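3.2 Disposable cups in shared kitchens

Cup use was recorded at the Akora office site over 43 working days in June and the weeks after it. Staff could take a disposable cup at no charge or bring a mug from home. Figure 4 gives views from one location.

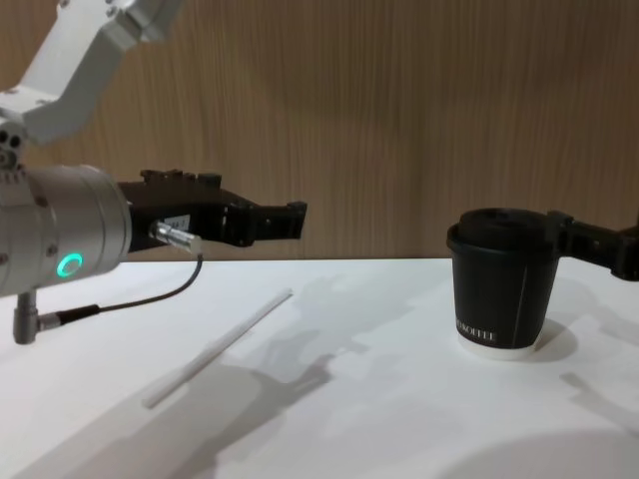
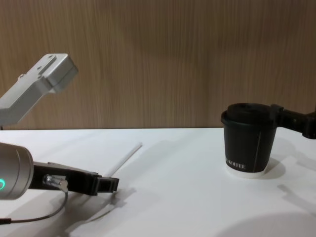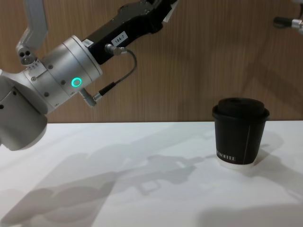

Figure 4. White tabletop against a wood-grain wall panel.

Mieke Geerts objected at the review stage that a free cup and a cheap cup are different conditions and should not be pooled. We therefore report them separately. In the free condition, 595 disposable cups were taken; when a small charge was added, mug use rose on most days but fell back before noon on days with outside visitors. Visitor cups could not be separated from staff cups at the bin. The survey was returned by 40 of 60 staff, and its self-reported mug use is higher than the bin totals allow (see Section 4.1).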